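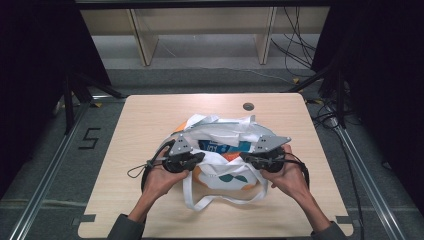
Bag task, hand-held grippers, station 5
3rd May

Goal for this block: more two-handed examples with a soft container. The Plumlow set is heavy on rigid bins and the policy trained on it closes on the rim of anything it is given. Cloth rims fold under the jaw and the fingertip pose is wrong before contact.

Setup
Tote bag on the wood table, opening up, handles toward the operator. Start pose of the bag is not fixed. Crumple it, drop it, leave it how it lands. Item goes in before the start mark, so the episode begins with the bag already loaded. Gray plates on both grippers checked for play before the first take. Right one had a slightly loose screw, tightened.

Cable routing: left gripper cable runs out across the tabletop, right one goes down past the wrist. Left loop must stay clear of the handles. I lost two takes in February to exactly this on the old table.

Protocol
1. Both grippers held over the opening, jaws angled in, hold still until the tone.
2. Left takes the rim. Right opens the mouth of the bag.
3. Right goes in for the item, left keeps the rim up.
4. Item out, placed on the table beside the bag. Release. Hands back to start.
Drops are kept and labeled as drops. Do not restart the recording to hide one.

Numbers
278 episodes usable so far, target 500. Rejected 8 in this block: tracking on the left gripper jumped when the forearms crossed. Kettle flags these on import but only if the jump is longer than its window, so short ones need to be checked by eye. Plot left gripper height against time and look for steps.

Notes
Grip width reads slightly high on cloth. Folded fabric stacks up between the jaws and the width never reaches the closed value. The Dolell export script treats "not closed" as "no grasp", so cloth grasps come out labeled empty. Patched locally with a lower threshold on jaw speed. Needs a proper fix before anyone trains on this batch.

Amirhossein Mousavi asked for more variation in where the handles lie. Agreed: handles forward, handles under the body, handles inside the opening. One third each for the rest of the block. Write the handle state in the comment field, same three words every time.

Lettering on the item is partly covered by the folds at start in many takes. Leave it. Partial view is wanted for the Rurkura comparison.

To do
- rerun calibration on left gripper
- send patched script to Amirhossein
- second bag, plain, no print, to see if the policy is keying on the orange and teal
- check free space on the recording disk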